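Setting up the play corner, part two

5th April

The play corner is mostly done. It took longer than I thought it would and cost a bit more, and I still have one shelf to fix to the wall, but it gets used every morning so I am calling it finished enough to write up.

For anyone who missed the first post, the corner is at the end of our dining room where the old computer desk used to be. It gets the light until lunch. I wanted somewhere my daughter could play shops and kitchens without everything ending up under the couch. She is three and her brother is five, and they both like food play more than anything else we own.

The table

The table is a second-hand Domus, the low rectangular one. I paid $13 for it at a garage sale two streets over. The top was scratched and had texta on one end that I could not get out with eucalyptus oil or anything else. I thought about sanding it back, then decided a cloth would do the job and could be changed when I got sick of it.

I bought the cloth off the roll at Wiltent, pale green with a white grid. It wipes down well. I cut it with the kitchen scissors, which I don't recommend, and fixed it on the underside with double-sided tape. One corner has already come up and been stuck down again.

The grid turned out to be handy. My son lines things up along it and gets quite strict about where they go. I had only picked it for the colour.

The toy food

Most of our play food came from Florin Ene, who lives behind us and was clearing out his garage in March. He gave us a whole tub of it. I washed the lot in the laundry sink with dish soap and left it on a towel overnight. A few pieces had split seams and went in the bin, and the rest was fine.

What I have learned is to put out only a small amount at a time. With the full tub on the floor they tip it out, walk through it and go and do something else. With a few pieces and a couple of plates on the table they will sit there for ages - long enough for me to drink a whole coffee.

So now I set up one small thing after they go to bed and leave it for the morning. Yesterday's was fruit on the grid cloth, with two mangoes on the pink plate, two bananas beside it and the grey plate left empty for them to fill.
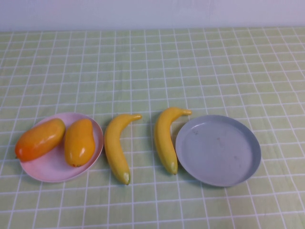 How I store it

The tub lives in the hall cupboard, up high. In the corner itself there are two baskets on the Jirik shelf, one for plates and cups and one for whatever food is out that week. I swap the food over when I remember, usually while I am doing the washing.

The shelf is the thing I still have to fix. It is sitting on the floor against the wall for now, and it is low and heavy enough that I am not worried, but I would like it anchored before winter. I have the brackets. I need to borrow a stud finder.

We also have a little wooden till from Iglesias that was a birthday present from my sister. The drawer sticks. A rub of candle wax along the runners helped for a week or so and then it went back to how it was, so if anyone has a better fix I would be glad to hear it.

What it cost

All up I have spent $201, and more than half of that was the shelf. The table and the cloth were cheap and the food was free. I had a look at a new play kitchen while I was at it and the one I liked was $297, so we are going without. The kids use the bottom drawer of the shelf as an oven and seem happy with that.

Next on the list is a hook for the aprons, and a mat under the table if I can find one that doesn't slide on the floorboards. The one from the bathroom was no good. I will put up another post when the shelf is on the wall.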